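Cedberg, April

Eltus opens its doors: visitors see a robot arm working with the laundry

In April the company Eltus invited neighbours, students and customers to its test rooms in Cedberg for an open afternoon. The programme started at 2 p.m. and was planned until 5 p.m., but many guests stayed longer. In total 212 people came through the door, and for us this is a very good number, as our building is not a big one and the bus stops quite far away.

The central part of the afternoon was the demonstration of Dudex, our project for household work. The project has the goal that a robot arm can handle clothes and other soft things in a normal home, with the machines that people already have. We did not want to show a film. The visitors were standing in the same room with the arm, and they could put their questions directly to the engineers during the work.
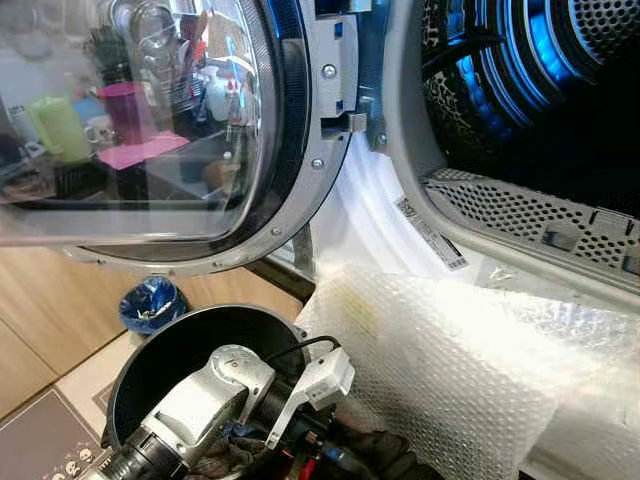
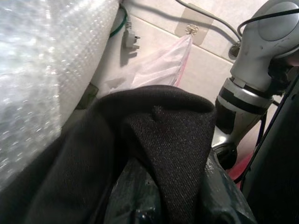
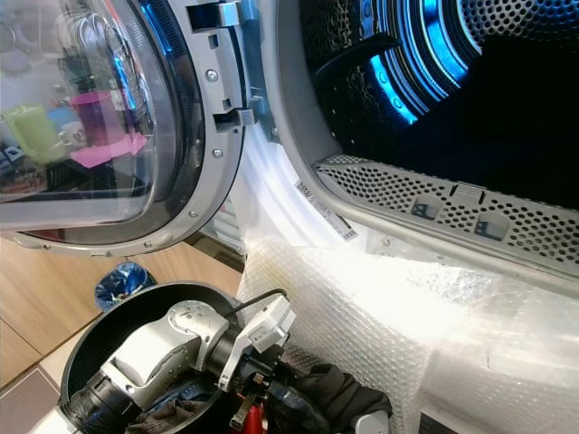 The Dudex arm at the demonstration in Cedberg.

"Cloth is difficult for a robot, because it never has the same shape two times," explained Lumturie Kneževič, who leads the project. "A cup is always a cup. A pair of trousers is every time a new problem. I was glad that the guests asked about exactly this, and also that the children asked why it is so slow."

The speed was indeed the most frequent question. Our answer is that we work slowly on purpose at this stage — first the arm must be careful, and later it can be quick. Other visitors wanted to know about the noise, the price and if such an arm could help a person who has pain in the back or in the hands. For the price we cannot give an answer yet. The last question is very important for us, and we have written down the names of 39 people who would like to take part in interviews about their housework.

In the second room our partner Lukumay presented the training software. Guests could sit at a table and try to guide a simulated arm themselves. The youngest ones were often better at it than their parents, and the queue was long until the end.

Eltus will repeat the open afternoon in autumn. We are preparing then for up to 300 guests, with two demonstration times and more chairs. School classes are welcome and should register in advance, so that we can plan the groups. The entrance is free of charge.

Journalists who wish to visit the test rooms or to speak with Lumturie Kneževič can contact the Eltus press office in Cedberg, extension 595.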